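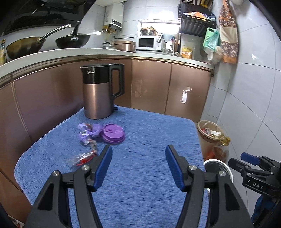
1/ Moving the bedroom of an asthmatic child to fewer dust mites: what we did, and what it cost

2/ My son is seven and he coughs at night. The allergy test in September showed dust mites, quite strong. The doctor gave the inhaler and also one page of advice for the home. I want to write down what we did with that page.

3/ First the bed. We bought covers with a zipper for the mattress and for both pillows, from Bastedar. Total was $148 with shipping. They make a small noise when he turns over. After a week he stopped talking about it.

4/ Sheets and pillowcases go in the wash every week, hot, at least 130 F. Our machine does not say degrees, it only says "hot", so I measured with a kitchen thermometer. It was too cool. We had to turn up the water heater, and now I warn the kids about the bathroom faucet.

5/ Stuffed animals. This was the hard part. He was allowed to keep 2 in the bed and they go in the wash with the sheets. The others live in a closed box in the hallway. There were some tears, also from me.

6/ The carpet. We rent, so we could not remove it. I asked our landlord, Getachew Habte, and to my surprise he agreed to take it out of that one room if we paid for half of the new floor. It was done in April. Before this I vacuumed twice a week with a HEPA filter.

7/ Humidity. Mites like damp air. We keep a small meter from Tedgate on the shelf and try to stay under 50 percent. In winter this is easy. Now in spring I run the dehumidifier in the evening and empty the tank before bed.

8/ What I would not buy again: the anti-mite spray from Sament. It smelled like oranges and he coughed more that night. Maybe it was chance, but I gave the bottle away.

9/ Curtains – I forgot them completely for months. My colleague Troels Frandsen asked me when I had last washed them and I had no answer. Now we have a simple roller shade, and I wipe it with a damp cloth.

10/ He still has his inhaler and we still follow the doctor's plan. Please do not stop any medicine because of a thread. But in the last 30 nights he woke up coughing only twice, and before it was almost every night.

11/ Next is the living room sofa. It is fabric and very old. If someone has a cover that survives hot washing, please write the name to me.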